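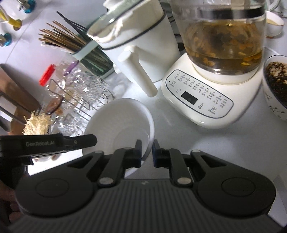 Text: Ilídio Salgado
Last updated January 14, 2024

About Disum

Most "about us" pages in the kitchen trade say the same thing. The founders were passionate. They saw a gap. They set out to change the way we eat, cook, live or boil water. I have read a great many of these pages, and I came away from most of them without knowing what the company sold or who would pick up the phone.

Disum tests claims made for everyday kitchen goods. We don't make anything and we don't sell anything. If a box says a dish will go from freezer to oven, we want to know how many times, at what temperature, and who checked. Often the answer is that someone in marketing liked the sound of it.

We started in November, 17 years ago, in two rooms over a tile shop in Frade. Before that I worked for an importer, writing the little cards that hang off the handles of mugs. I wrote "chip resistant" on a lot of cards. I asked once what it meant and was told it meant the mugs were nice and thick. I stayed another year, to my shame, and then I left.

What we do

People send us a product and the words printed on it. We take the words one at a time. "Dishwasher safe" is a fair claim and can be checked: we run the item through full cycles and look at the glaze under a lamp. "Healthy" can't be checked when it is said of a pot, and we say so in the report. "Professional grade" has never once come with a grade attached. We have asked.

A standard report takes 16 working days. We used to offer a faster one and stopped, as the people who wanted it faster mostly wanted it kinder too.
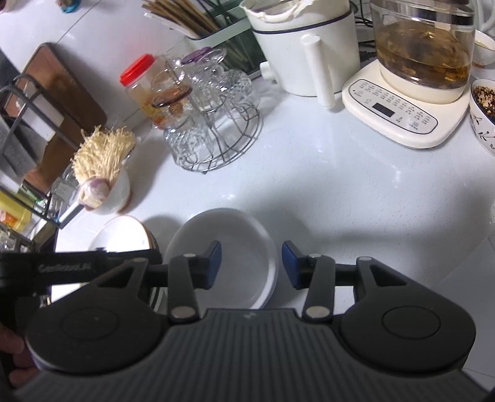
Stunier wrote to us after their second report to say that our tone was "needlessly cold," that buyers understand a word like "everlasting" as a figure of speech, and that testing it literally was unfair to a small brand. We printed the letter in full in our newsletter. I still don't agree with it. If a word is only a figure of speech, it can come off the lid, where it takes up room that could go to the oven temperature. Stunier did take it off in the end, for reasons they kept to themselves.

Who pays

You should ask this of anyone who tests things. Makers and shops pay a flat fee before we open the parcel, and the fee is the same whatever we find. We don't license a seal or a badge. Clunetero, the shop chain, offered us good money for a badge a few years back, and I can see why. Badges sell plates. They also tend to outlive the test behind them, and I don't trust myself to go around peeling them off.

Our reports are kept on file and anyone may ask for one. There are more than 3,000 of them. The early ones are badly typed, and a few reach conclusions I would not sign today, mainly on nonstick coatings, where we believed the supplier sheets more than we should have. Those carry a note at the top.

Who we are

There are 5 of us. No one has the word "evangelist" in their job title. We have been urged to put up a mission statement and have written several, all of which could have belonged to a bank.

What we won't do

We won't rank products or name a best kettle of the year. We won't test knives, which need equipment we don't own, or anything that has to be plugged in and also put in the bath. We won't change a finished report because a launch date has moved.

Getting in touch

Write to the front office in Frade with the item, the exact wording you want checked and a photo of the packaging. Please don't send food. If you think one of our own claims on this page is inflated, send that in too, and we'll treat it the same way, minus the fee.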